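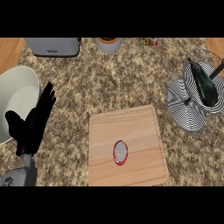 # Handout 5: Rehearsing the arm in simulation before you build it

Home Robotics Workshop, Tandivcombe shared workshop
27/02/2025

Welcome back! By now your bench should have a printed palm, a bag of finger links and a wrist tube that mostly fits. Leave the glue alone for one more session. We're going to spend this one inside the simulator, and I promise it's the part of the course where the project starts to feel alive.

## Why we rehearse first

A finger that binds in the simulator costs you a minute. A finger that binds on the bench costs you a servo, and the Praster servos in our kit are not forgiving when they stall. So every move gets tried on screen until it looks dull, and only then goes onto the real hardware.

The simulator also lets you be greedy with clutter. A bare table teaches you very little about reaching. Put a toaster at the back of a shaggy rug, a big white bucket on the left right next to the hand, a fruit stand on the right with a glass bottle lying in its upper bowl, and suddenly you have to think about elbows!

## Our practice task

Pick up the little red-rimmed lid from the cutting board and drop it in the bucket.

It sounds tiny. It's a wonderful task, though, and it goes wrong in interesting ways:

- The lid lies flat. Fingers that close nicely around a cup will slide straight over it.
- The board has a groove around its edge, and fingertips love to catch in grooves.
- The hand starts beside the bucket, so a lazy path home can clip the rim.

Start with the hand open, above the rug. Check that the thumb and the finger group can move separately before you plan anything else. If they move together, your joint names are swapped (see Handout 4, the bit on the Kuruc config file).

## Steps for today

1. Load the room in Dadodier and let the physics settle. If anything jitters, lower the time step before touching the arm.
2. Move the wrist until it sits over the lid. Position first, fingers later.
3. Come down slowly and stop short of the wood. Save this pose as `hover`.
4. Try a pinch on the rim with thumb and one finger. Then try it with 2 fingers against the thumb and compare.
5. Lift, swing left, release over the mouth of the bucket. Save the whole path.

Log every attempt, good or bad. My own log from December has 217 entries, and the failures are far more useful to read back — you can see the grip angle creeping toward something that works.

## Friction

The default friction is too kind. Your real fingertips are smooth printed plastic until we add the rubber caps, so turn the fingertip value down and run step 4 again. Expect to be annoyed for about 5 minutes.

Rug and board need separate values as well. A lid dropped on deep pile doesn't behave like one dropped on wood, and you'll be dropping it plenty.

## Before next session

- Bring your saved path and your log on a stick.
- Sand the finger joints until they swing under their own weight.
- Measure your real wrist tube and put that number in the model. Several arms on the shelf are longer than their owners think.
- Optional, and great fun: get the bottle out of the fruit stand without touching the wire.

Spare finger links are in the drawer under the printer.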